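04/12/2020

I have been putting off writing this down all evening, which is silly, because the fault itself was small and I'll only lie awake with it if I don't. The right arm stopped on me again at Asolar, in the middle of the card holder task, with the pocket still open and the VIP card sticking partway out of its sleeve. No crash, no noise to speak of. It simply quit listening, and the log gave me error 673 and then line after line of nothing. I pressed the stop button, went round to the back and stood there a good while with my hand on the power switch, feeling rather sorry for the poor thing.

It was the 2nd time since February that I'd had that number, and I had so hoped we were done with it! What bothers me is the delay. The left arm kept on going for some 40 seconds after the right one dropped off, and it ought to have stopped right along with it — that's the whole point of the shared stop line we spent so long arguing over.

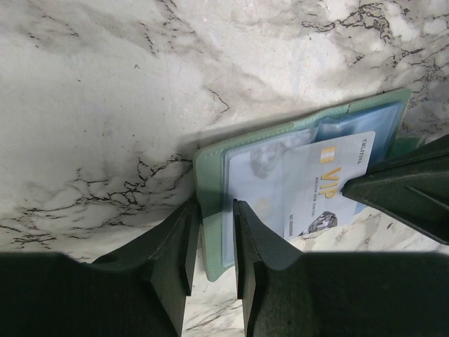
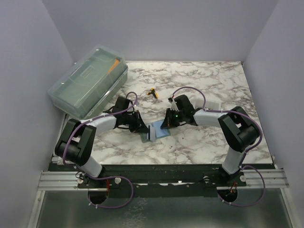
Veronica Onu thinks I'm looking in the wrong place altogether. She told me on the phone that the stop line is probably fine, and that I should check the cables where they go down through the base before I touch a single setting, as she once lost a week to a connector that only let go when the arm was reaching far out. I grumbled a bit, having already half rewritten the timeout in my head, but she's been right too often for me to argue.

So tomorrow it's the cables, one at a time, with the power off and a flashlight, and a message to Ilen to ask if we still have spare connectors. Nothing moves until both arms stop together. I wrote that on a note and taped it over the start button before I went home, mostly for my own sake. Now tea, and bed.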